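Building and Submitting a Custom Level for Stutau

Tultbridge Digital Media Center
Last revised May 17, 2022

This guide is for members who wish to build a level in Bretix, the level editor supplied with Stutau, and submit it to the Center's shared level library. It assumes that the member has completed the base game at least once and has a Center login. Members who have not used Bretix before should complete the built-in lesson titled "First Room" before continuing.

Before You Begin

Bretix is installed on all machines in the Crichton Room. It may also be used at home with a personal copy of Stutau, provided that the editor is version 5 or later. Levels saved in an earlier version will open, but their lighting data is discarded and must be rebuilt.

Each level is limited to 800 placed objects. Walls, floors, doors, enemies, pickups and triggers all count toward the limit. Decorative items count as well, including those placed with the Scatter brush. The running total is shown in the lower left corner of the editor window.

Members should decide on the following before opening the editor:

The level type (Pursuit, Vault or Open)
The number of players supported
The starting point and the exit
The item or ability the player is expected to use most

A Vault level with more than two players requires a second exit. The editor does not check for this, and submissions without one are returned.

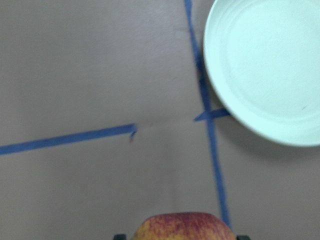
Step 1. Plan the Layout

Make a floor plan before placing any objects. The plan may be drawn on grid paper or laid out on any flat surface, and does not need to be to scale. It should show the outline of each room, the route from start to exit, and every place where two rooms connect.

Keep the first plan small. Five rooms are enough for a Vault level, and most of the levels in the library that members replay have fewer than that. Large rooms use floor tiles quickly and leave little of the object limit for anything else.

Mark the critical path, meaning the shortest route a player can take to finish. Optional rooms should branch from this path and return to it. Where an optional room ends in a dead end, place a pickup in it.

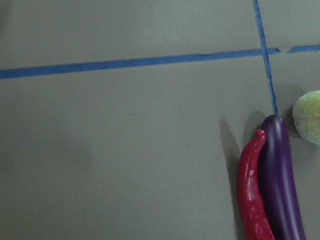
Doors in Stutau are placed on wall segments and cannot be added to open floor, so every connection must be settled at the planning stage. A door takes up one full segment, and the segments on either side must be solid wall. An archway follows the same rule but cannot be locked. On a plan, show a connection by leaving a break in the wall line. In a layout made with blue painter's tape, the short stretch of bare gray surface where the horizontal line stops, just past the vertical strip, and then picks up again would be read as one door or one archway. Write the type of each connection on the plan if the level uses both.

Step 2. Create the File

Open Bretix and select New Level. Enter a working title and choose the level type. The type cannot be changed later without clearing all triggers, so confirm it against the plan.

Select File, then Save As, and save to your member folder. Do not save to the desktop. Desktop files on the Crichton Room machines are removed when the session ends, and staff are unable to recover them.

Step 3. Place Walls and Floors

Select the Structure tab. Draw the outer walls of the whole level first, then the interior walls, then the doors and archways. Floors should be added last with the Fill tool, which stops at any closed wall. If the Fill tool spreads beyond a room, a wall segment is missing. Press Undo, turn on Show Joints in the View menu, and look for a joint marked in red.

Save the file when the structure is complete. A typical Vault level will show a total of 147 objects or fewer at this stage. A much higher total usually means that wall segments have been placed on top of one another. The Merge Duplicates command in the Tools menu will remove them.

Step 4. Add Enemies, Pickups and Triggers

Place the start marker and the exit marker before anything else on the Play tab. Bretix will not run a test until both are present.

Enemies should be placed at least three tiles from any door. An enemy placed closer can strike a player while the door animation is still running, and levels with this fault are not accepted. Triggers should be named. "Trigger 12" is difficult for a reviewer to follow, while "opens north door" can be checked at once.

Step 5. Test the Level

Select Test, then Full Run. Play from start to exit without using the editor's skip function. Repeat the run with every supported number of players. For Pursuit levels, the fastest run must be no shorter than 105 seconds.

Ask at least one other person to play the level without instruction. Note where that player stops, turns back or opens the map, and revise those rooms first.

Step 6. Submit

Select File, then Submit to Library. Enter the final title, a description of no more than three sentences, and the name to be credited. Attach the floor plan as a scan or photograph.

Submissions are reviewed by Wichai Siriwan, Digital Programs Coordinator. A returned level will carry written notes and may be submitted again at any time. Levels received after the end of March are held for the next library update.

Questions about member folders or logins should be directed to the front desk.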